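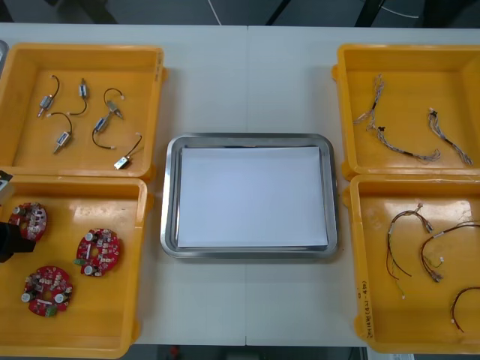 Wie oft muss man die Finger vom Greifer kontrollieren? Einmal vor jeder Schicht und dann nochmal nach 75 Zyklen, auch wenn alles gut läuft.

Zelle Curkard, README für Einrichten und Pflege
Stand: September, gepflegt von Wen-hsiung Ho

Die Zelle sortiert Elektronikteile aus gelben Behältern in die Schale aus Edelstahl in der Mitte. Wer neu an der Zelle ist, liest bitte zuerst diesen Text und fragt danach Guadalupe Ocampo nach dem Zugang.

## Aufbau

Die Behälter stehen links und rechts von der Schale, mit einem Streifen Tisch dazwischen. Runde rote Platinen gehören nach links unten, die kleinen Magnetteile mit Stecker nach links oben. Rechts liegen die Kabelsachen: oben die geflochtenen, unten die losen. In die Schale kommt weißes Papier.

Teile im Behälter nicht aufeinander legen. Bei den Platinen soll das Loch in der Mitte frei bleiben.

## Start

1. Not-Halt lösen, Steuerung einschalten, 2 Minuten warten.
2. Programm `eva_home` laden und mit langsamer Geschwindigkeit fahren.
3. Nullpunkt an der Schale prüfen. Erlaubt ist eine Abweichung von 2 mm, sonst neu einlernen.
4. Probelauf mit einer Platine.

## Pflege

Die Finger mit trockenem Tuch abwischen, kein Alkohol. Die Schrauben vom Greifer ziehe ich nach einigen 16 Stunden Betrieb nach. Wai-kit Cheung macht es öfter, das schadet auch nicht.

Die Kabel bleiben gern am Finger hängen. Dann nicht ziehen! Erst anhalten, Greifer von Hand öffnen, Kabel herausnehmen.

## Offen

- Beschriftung der Behälter erneuern
- Ersatzfinger bei Medrano bestellen (Hiu-tung Tsao)

Kommentare (2) · Teilen
© Pletbridge · Kontakt: Ngan-ling Mak · Nach oben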